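3.2 Surface marking in service

Wall linings in the 17 rooms were inspected twice, in June and again at the end of the lease period. Two coating systems were in use. Rooms on the Bunel site had a single-coat acrylic finish, and those at Grakia had a two-coat finish with a harder topcoat. Marks were graded by eye at a distance of one metre under the normal room lighting, following the Malinowski scale (grades 0 to 5). Dirt that came off with a dry cloth was not graded.

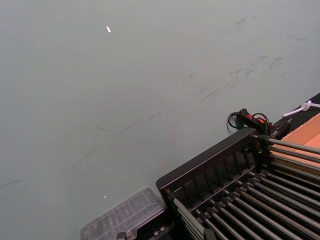

Figure 4. Dark scuff marks on a pale grey-green matte surface.

Gloss level had a larger effect on the recorded grade than coating hardness. Matte finishes scored higher at both sites, and colour made little difference within the pale range. Thin, irregular streaks of the kind in Figure 4, scattered along a loose diagonal, were entered as one mark group, with small blotches in the same band included in the group. Isolated white flecks were left out of the grade and noted separately.

Wash resistance was tested on offcuts using the Bollard rig at 1,000 strokes. The harder topcoat lost less colour, but both systems showed a rise in gloss along the wiped track. This burnishing was visible at low angles and in about half the cases would have been graded as a mark by the method given earlier in this section.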